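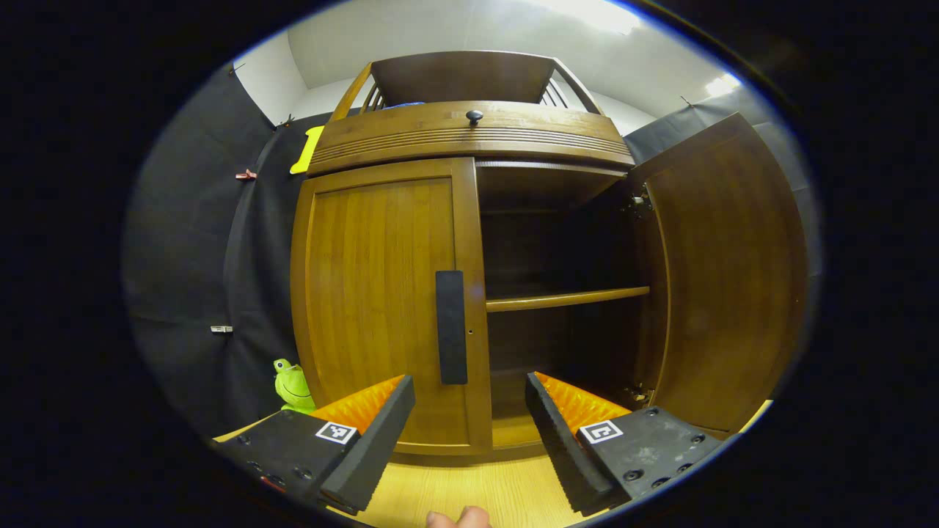
2018-09-29

Day two of the bracket saga. The shaker at Wustton was free from lunch, so I carried the Drollik housing over myself, signed the sheet, and spent the first hour of a precious afternoon slot looking for the torque wrench. It was in the drawer marked torque wrench. I had looked everywhere else first on the strength of long experience.

Low-level sine sweep to start, half a g, up and down. The resonance we'd been promised at 500 Hz was not at 500 Hz. It was at 944, very tall and very pleased with itself. Nomvula Hlongwane came by, looked over my shoulder and asked whether I had modelled the bracket or a different bracket. I said the model was fine. She said models usually are, it's the metal that lets everybody down, and went off to make tea, of which I was not offered any.

Tried the obvious things. Swapped the control accelerometer for the spare. Same peak. Moved it from the corner of the fixture to the centre and the peak shrank a bit, so I got excited and wrote "FIXTURE??" in the log in capitals, which now has to stay there forever under the quality system. Took the housing off and swept the bare fixture. Clean as you like up to well past anything we care about. Crossed out one question mark.

Put the housing back on, and this is the part I'd rather leave out. One of the fixture bolts had a washer under it and its neighbour had 2. No idea when that happened, though the handwriting on the assembly sheet is mine. Redid all 9 bolts in the proper order, swept again, and the peak stayed exactly where it was. So I'd found a real mistake and it made no difference to anything. I can't decide if that's better or worse.

Rang Sandach about the drawing. After a good deal of hold music their fellow said the rib on the underside had been thickened at revision C, back in June, and hadn't we been told? We had not been told. We had been sent revision B with a cheerful covering note. A fatter rib would make the thing stiffer and push the frequency up, so the peak is probably right and it's me that's been wrong since winter. He's emailing the new drawing. He spelled my address back to me twice and got it wrong a different way each time.

Nomvula took the news well, meaning she laughed. Her view is that we rerun the model with the new rib before anyone goes near random vibration, and that I should be the one to tell Carrier why the report will be late. Carrier is what we call the whole job, after the part the housing sits in, and telling Carrier means a conference call with a dozen people, two of whom will be driving.

Packed up after that. Left the fixture on the table with a DO NOT TOUCH label and took the good accelerometer cable home in my coat pocket. I know how that looks. The last one went for a wander and came back with a kink in it and a lot of noise at low frequency.

Tomorrow: new mesh, thicker rib, find out who was supposed to forward revision C. I have a nasty feeling about my junk folder.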